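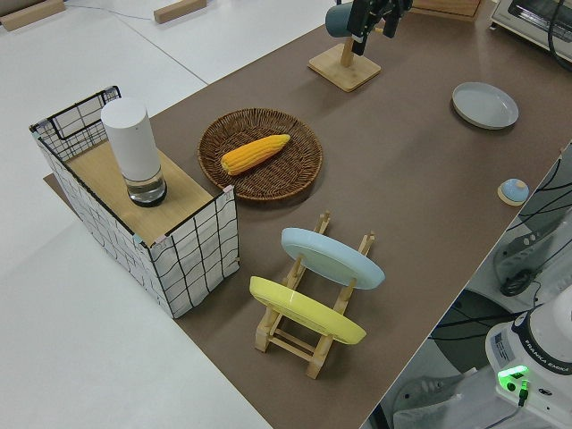 Ticket 632
Product: Trinivo two-arm kitchen kit, on trial from Renda
Site: Puswood
Opened: 29 June 2020
Status: open

Fault: the left arm stops during the plate task with error 372, "grip width out of range". The right arm reports no error.

Tried so far: restarted both arms, ran the gripper homing routine, reloaded the plate settings. Error came back on run 7.

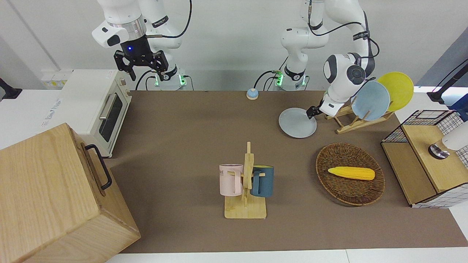

Is the grip width set separately for each arm?
It is set per arm, under Tools, and the left arm keeps its old value until you press Save.

Saved the new value on the left arm and started the task again. Log sent to Renda support. Please keep the ticket open until they reply.
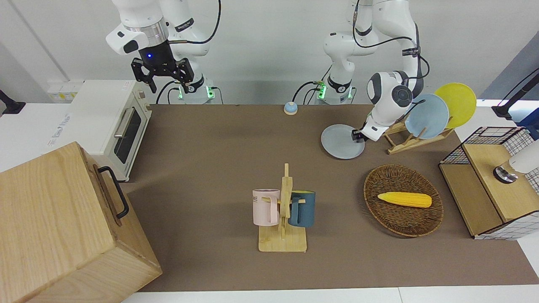 Left gripper holding the grey plate in front of the dish rack.

Next step: Renda to check the log against the Karabulut gripper firmware.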